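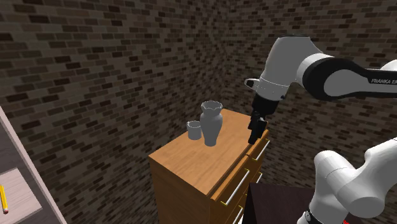

October, harbour book again

Started just after lunch, which was later than I meant, and went straight back to the page I gave up on last time. For anyone picking this notebook up cold: I'm working through the Drukden harbour book, the fat one with the water stain, trying to get a clean transcript of everything the harbour clerk wrote about a brig called the Mitora. I'm up to leaf 171 and my eyes are not what they were at leaf one.

The hand changes again near the top of 171. Up to there it's the clerk I've been calling Loopy, because of his d's (every one of them bends back over the word like a shepherd's crook), and after it we get somebody much more upright who doesn't bother with capitals and hates finishing a line. I did wonder if it was Loopy in a hurry. I don't think so any more. The upright hand spells it "harbor" and "cargoe", and Loopy never once does either. Also the new man crosses his t's from right to left, or at least the blob of ink sits at the left end, and I can't think how else you'd get that.

So, the Mitora. She comes in with salt and iron, same as always, and then there's a line about "the men set downe at the stair". I had read "men" as "meal" on the first pass, and I'm annoyed with myself, because I built quite a nice little theory about a grain shortage on it! Scrap that. It's men. Under raking light the n is perfectly clear, and what I'd taken for the loop of an l is a stroke coming through from the other side of the leaf.

Which men, though? The line doesn't say. The next one is half lost in the stain, and what I can make out is:

"...and 3 of them sick, to have bread at the charge of the [towne?] untill..."

and then it's gone. I've put town in square brackets with a query. It could be "owner", I suppose, but the first letter has a crossbar and I'd want a good reason to ignore it.

If the town was paying for their bread there ought to be something in the other accounts. I had a quick look in the photocopies of the poor book and found nothing under that quarter, but the poor book is badly out of order and whoever had it rebound seems to have shuffled it first. Need to do it properly, slowly, with a pencil and a list. Not today.
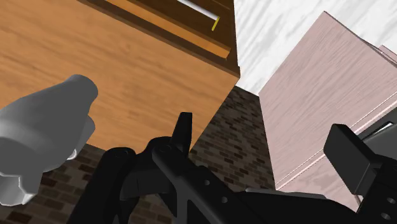 Rendered view, steep tilt: orange-brown wood, with the slim white and grey rod across the darker panel.

Bit of a tangent on the Astero. She's the other ship that keeps turning up, and I'd been treating her as a regular trader with the same sort of run as the Mitora. I'm less sure now. The two are entered together 13 times, always with the Mitora first, and the Astero never has a cargo of her own written in. Harbour dues, yes. Ballast, once. No cargo. I've gone back through my cards to check I hadn't simply skipped it, and I hadn't.

Possibilities, scribbled as they came to me:

She's a tender or some kind of escort, and the clerk saw no need to list what she carried.

She was carrying something the clerk had been told to leave alone. Tempting, obviously, and for that reason I don't trust it. Every local history in the world has a smuggler in it by page ten.

Her cargo was landed somewhere else along the coast and she only came round to Drukden for water and repairs. I like this one best. It would fit the ballast entry, and it would fit the payment to the sailmaker that I couldn't place back in the summer.

The printed history of the port says flatly that the Astero was a privateer. It gives no source. I've followed the footnote back and it goes to an older book, which goes to a newspaper column, which goes to "an old resident". Lovely stuff but I can't use it. I'll mention it in the notes as a tradition and leave it at that. Someone is bound to write in and tell me off for being a spoilsport.

Transcription conventions, before I forget what I decided. I'm keeping the original spelling, expanding the abbreviations in square brackets, and leaving the line breaks as they fall on the page. The thorn that looks like a y gets written as "th", so no "ye olde" anything, please. Where the stain has taken a word completely I'm using three dots, and where I'm guessing there's a query mark. I was a bit loose about this in the early leaves and I'll have to go back and tidy them – sorry to whoever has already copied those out.
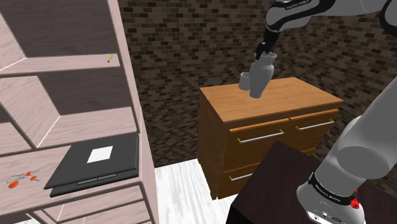 The other thing about those early leaves is the numbering. Somebody has pencilled numbers in the top corner, quite modern by the look of them, and they skip one. There's a leaf between them that has never had a number at all. It isn't blank either, it has a short list of ropes and a drawing of an anchor in the margin, rather good, with the ring done in one neat sweep. I'm calling it the rope leaf for now and giving it the number before it with a letter a. If the archive has its own way of doing this I'll change it over.

Tea, then an hour on the Msimang chart. This is the coastal chart that came in with the last bundle, named after the shop whose label is pasted on the back. I'd hoped it would tell me where "the stair" was. It shows 2 sets of steps on the harbour side, one by the fish quay and one by what became the coal wharf, and of course it names neither. The fish quay ones look more likely to me, being nearer the old sick house, but the chart is a good deal later than the harbour book and the whole quay could have been rebuilt in between. Need the earlier survey. I've got a feeling there's a tracing of it in the plan chest with the railway drawings, filed under bridges for some reason.

Light going now, so no more raking light work. To do next time:

Poor book, whole year, in whatever order it comes.
Compare the upright hand with the signatures on the dues receipts.
Look for the tracing of the earlier survey.
Redo my card for the grain shortage (cross out, don't bin it).
Ask whether the stained leaves could be looked at under ultraviolet, as I'd dearly like the end of that bread sentence.

The paper on 171 is lifting a little at the lower corner. I've slipped a bit of tissue under it and left a note in the box.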